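Signed up to help out with the Celtenlow youth softball league in October, on the theory that standing near a dugout counts as exercise.

1/ The league has 9 teams and one working scoreboard. The scoreboard goes to whichever game starts first, so our coach now books warmups at an hour when the birds are still asleep.

2/ My team is called the Skalitz Comets. We're sponsored by a tire shop. The shirts arrived in adult sizes only - our shortstop is basically wearing a dress with a number on it.

3/ Joonas Tikkanen umpires most of our games. His strike zone starts at the knees and ends wherever lunch is.

4/ Tuesday practice: we worked on sliding. Six kids slid beautifully. None of them were near a base.

5/ We lost 14 to 2 and the right fielder asked me if we won. I said it was close. She said she thought so. 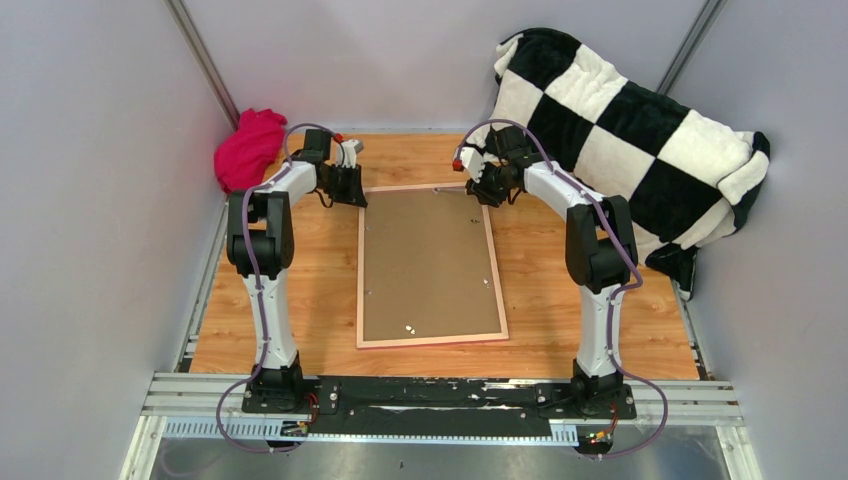

6/ Anyway, snack duty. There's a sign-up sheet, and I put myself down for the last game of the season, figuring it would get rained out. It's sunny all week. Does anyone know how many orange slices 13 kids can eat? The Zupan family brought cupcakes last time, so I'm already behind.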